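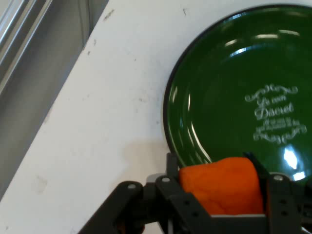 A Record Shop Is a Listening Room First

Grornstead has two stores that still sell recorded music over a counter, and one of them, Prindance, may lose its back room this spring. The landlord has proposed converting the space, which holds a small stage and 464 crates of used vinyl, into storage for the tenant next door. The proposal is lawful. In the view of this page, it is also a mistake.

The argument for conversion rests on income. Free performances on a Wednesday evening do not pay rent, and the room stands idle for much of the week. These points are fair. They leave out what the room has done for local musicians, many of whom played there before any club would book them. Fadetti, now a fixture of regional festivals, recorded its first live tape on that stage. The duo Lã held open rehearsals there for two winters – a practice no commercial venue in town has been willing to offer.

A city that wants music must allow places where it can be heard before it is profitable. Grornstead spends public money on a summer concert series that lasts 10 days. A modest share of that budget, paid as a yearly rental grant, would keep the back room open for the rest of the calendar.

The council should take up the question in May, before the lease is rewritten. Residents who have bought a record at Prindance, or simply stood at the back and listened, should write to their representatives now.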